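I went to the open day at Plirkivport expecting big machines doing loud things, and I spent most of the afternoon watching two arms work with small soft cloths. I'd do it again tomorrow!

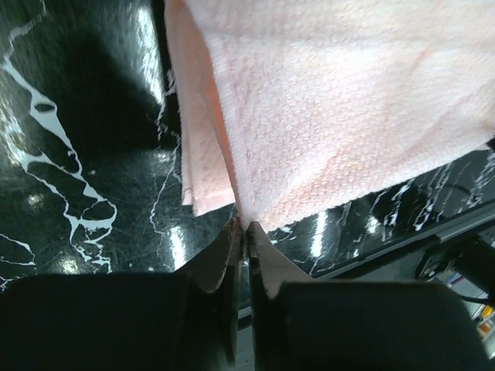
Folding is a wonderful thing to show the public. Everyone who came through the door has done it half asleep, so everyone had an opinion – and people stood there for ages, whispering advice to a gripper. The Vulico project says it has logged 223 hours of this, and I believe it.
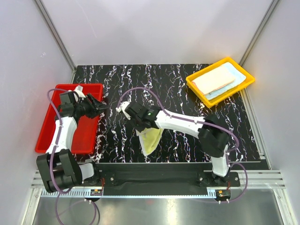
One reader from Vestton wrote in after my first note to say that a slow fold is still a slow fold, and that a laundry with 329 sheets to clear by noon can't wait for it. Fair enough. I'd still argue that speed is the wrong thing to judge at this stage. Cloth never lies the same way twice, and finding an edge worth grabbing is the hard part. 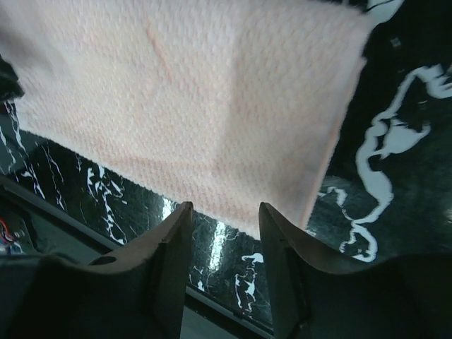 I'd like more open days run this way, with the work up close and time to stare at it. Prokopenko, the lab behind the project, let in up to 71 visitors a session, and next June I hope they find a bigger room. My only complaint is the parking, which was awful.

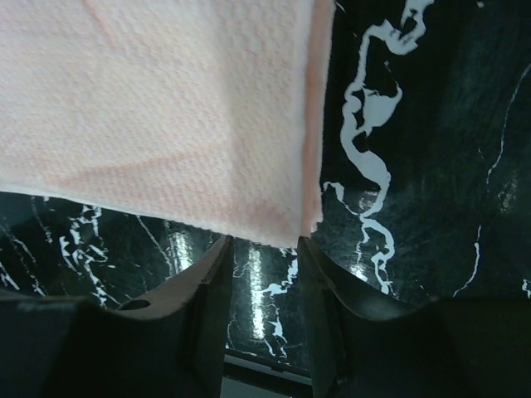

*Fingertips at the lower edge of the pink sheet, Plirkivport open day.*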